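6주차 강의 노트. 로봇 조작 실습(캡스톤 연계), 담당 Asanka Siddiqui

지난주 과제부터 짚겠습니다. 성공률을 적어 온 조가 많았는데, 분모를 적은 조는 둘뿐이었습니다. "성공률 80%"는 그 자체로는 아무 뜻이 없습니다. 10번 중 여덟 번인지, 400번 중 320번인지, 같은 자리에 물건을 놓고 반복했는지 매번 옮겨 놓았는지에 따라 전혀 다른 숫자입니다. 이번 주부터 분모 없는 성공률은 채점하지 않습니다.

## 1. 시연 데이터를 어디까지 믿을 것인가

학기 초에 읽은 Flurside 백서에는 "시연 몇 번이면 새로운 작업을 배운다"는 문장이 나옵니다. 저는 이 문장을 별로 믿지 않습니다. 백서의 부록을 보면 물체는 한 종류, 탁자는 하나, 조명은 고정입니다. 그 조건이라면 궤적을 그대로 재생해도 꽤 잘 됩니다. 학습한 정책이 단순 재생보다 나은지 보여주려면 단순 재생의 결과가 나란히 있어야 하는데, 그 표가 없습니다.

여러분 조의 보고서도 같은 눈으로 읽겠습니다. 기준선은 반드시 두 개를 둡니다.

- 녹화 궤적 재생 (물체 위치 무시)
- 물체 위치만 보정한 재생

이 둘을 이기지 못하면 "학습했다"는 말을 쓰지 마세요. 못 이겼다고 감점하지는 않습니다. 못 이긴 것을 감추면 감점합니다.

## 2. 정리 작업: 무엇을 "정리"라고 부르는가

Okell 조의 주제는 양팔로 작은 선반과 탁자를 정리하는 것입니다. 제안서에는 "어질러진 책상을 정돈한다"고 되어 있는데, 정돈된 상태의 정의가 없었습니다. 컵이 선반 위에 있으면 정돈입니까? 탁자 가운데 있으면 실패입니까? 컵이 선반에 올라갔지만 화분 잎을 밀어냈다면요? 사람은 보면 안다고 하겠지만, 평가 코드는 보면 모릅니다.

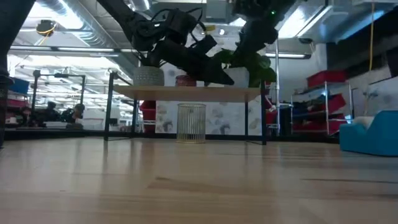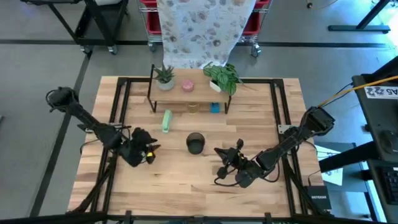
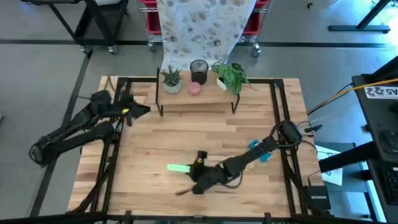
그림 2-1. 선반 정리 과제의 작업 공간. 컵은 둘째 사진에서 탁자 가운데, 셋째 사진에서 선반 위에 있다.

둘째와 셋째 사진만 놓고 "로봇이 컵을 올렸다"고 쓰면 안 됩니다. 두 장 사이에 무슨 일이 있었는지는 사진에 없습니다. 두 장의 순서도 사진만으로는 정해지지 않습니다. 컵을 올린 것일 수도, 내린 것일 수도, 사람이 옮긴 것일 수도 있습니다. 주장을 하려면 시작부터 끝까지 끊기지 않은 기록과 제어 로그를 같이 내세요. 지난 학기 Edero 조의 발표 영상은 편집 지점이 네 군데였고, 질문을 받자 그중 한 곳에서 물체를 손으로 다시 세웠다고 인정했습니다.

셋째 사진의 오른쪽 그리퍼는 연두색 막대 모양 물체를 잡고 있습니다. 이것도 "파지 성공"으로 셀지 미리 정해야 합니다. 제가 쓰는 기준은 이렇습니다.

1. 들어 올린 뒤 3초 유지
2. 목표 영역에 놓고 그리퍼를 완전히 연다
3. 그리퍼가 물러난 뒤에도 물체가 영역 안에 있다

1번만 만족하면 파지, 3번까지 만족해야 작업 성공입니다. 두 숫자를 따로 적으세요. 합쳐서 적은 보고서는 돌려보냅니다.

## 3. 화분 문제

잎이 넓은 식물은 생각보다 고약한 물체입니다. 윤곽이 일정하지 않고, 팔이 스치면 모양이 바뀌고, 깊이 센서 값도 들쭉날쭉합니다. 충돌 모델을 화분의 원통으로만 잡으면 잎은 없는 것이 됩니다. 시뮬레이션에서는 충돌 0건인데 실물에서는 잎이 찢어지는 이유입니다.

"잎에 닿는 것은 충돌이 아니다"라고 정의해도 됩니다. 다만 그렇게 썼다는 것을 본문에 밝히세요. 각주 말고 본문입니다.

## 4. 관측 입력 크기

몇 조가 영상을 784차원 벡터로 줄여서 쓰고 있습니다. 왜 784냐고 물으니 튜토리얼이 그랬다고 하더군요. 28×28 손글씨 숫자를 다루던 크기입니다. 그 해상도에서 작은 물체가 몇 픽셀로 남는지 직접 출력해 보고 결정하세요. 튜토리얼은 근거가 아닙니다.

Arain 시뮬레이터를 쓰는 조에도 같은 말을 합니다. 기본 마찰 계수가 실물보다 후합니다. 기본값으로 얻은 성공률은 "시뮬레이션, 기본 마찰"이라고 표기합니다.

## 과제 (6월 첫 수업 전까지)

- 작업 성공의 정의를 반 쪽 이내로 쓴다. 옆 조가 읽고 같은 영상에 같은 판정을 내려야 통과.
- 기준선 두 개와 본인 정책을 각 10회 실행. 물체 초기 위치를 표로 첨부.
- 실패 영상 한 편 제출. 성공 영상은 받지 않음.
- 사람이 개입한 횟수와 시점을 적는다. 비상정지 포함.

10회는 적습니다. 신뢰구간을 계산해 보면 얼마나 적은지 알게 됩니다. 계산 결과도 같이 내세요.

다음 시간: 보정 오차, 양팔 좌표계 맞추기. 3장 앞부분 읽어 올 것.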